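Ellutlow > Company > About us

Posted in December by the Ellutlow range team

Ellutlow plans and maintains packaged snack shelving for independent grocers. The company was set up to look after one aisle in one shop and now covers 395 stores, most of them small supermarkets with a single snack bay. We do not make or import food. Our work is the layout of the bay, the order in which stock is faced, and the regular check that the shelf still matches the plan.

Scope of work

A standard service covers the shelf plan, label positions, facing and date rotation. Fixtures are supplied by the store. Most are painted or plain metal shelves with a front lip, and our plans are drawn to suit that type. Deeper shelves can be used, but pouches placed at the rear tend to be missed at rotation.

Stand-up pouches and pillow bags are treated as separate classes. A pouch has a flat base and will hold a front row without support. A pillow bag has no base, settles against its neighbours and spreads sideways, so it is given more width than its printed size suggests. Chips go above, sev and similar fried noodle snacks go on the middle level. Where a range includes several varieties by one maker, such as the Balaji Wafers pouches in Aloo Sev and Ratlami Sev, varieties are grouped by pouch colour and the maker's logo faces the aisle.
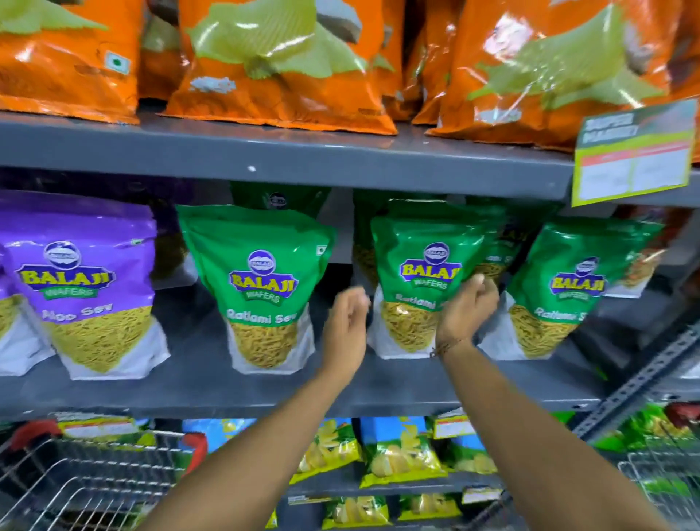
Polelis wrote to ask why the sev is kept a level below the chips when it is the heavier seller in their shop, and whether the two could be swapped. They can. The levels are a default, and a store may reverse them on the plan form before the first visit. Facing rules stay the same in either position.

Facing and rotation

Each bay is worked from left to right. The front pouch is taken by its lower corners, brought forward over the lip and checked for date, seal and creasing at the top fold. Stock behind it is then drawn up, and newer stock goes to the rear. Pouches that lean are stood upright and the base is pressed flat. Stock with a damaged seal is removed and entered on the store's own write-off sheet.

We allow 20 minutes for a single bay. Two visits a week is the usual frequency, with the first on Tuesday before opening.

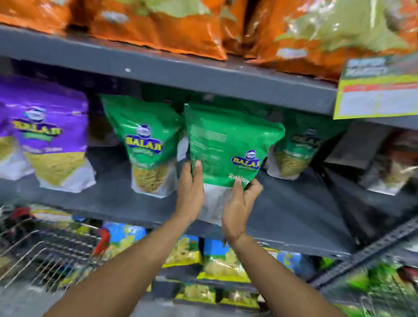 Pouches with a clear lower window are handled by the printed area where possible. Broken sev collects at the bottom of the pack and shows through the window, and a pack with a lot of fines is moved out of the front row even when it is in date.

Records

Shelf plans are held in Prerkalix, our layout register. Each entry lists the bay, the level, the variety and the number of facings. Changes of colour or pack size by a manufacturer are entered as a new line, and the old line is closed when the last stock is sold. Stores receive a printed copy of the current plan to keep behind the counter.

Du is the short form used on our labels for a double-up, meaning a variety given two facings side by side. It has no bearing on price.

Enquiries about new bays should include the shelf width, the clear height between levels and a list of the current range.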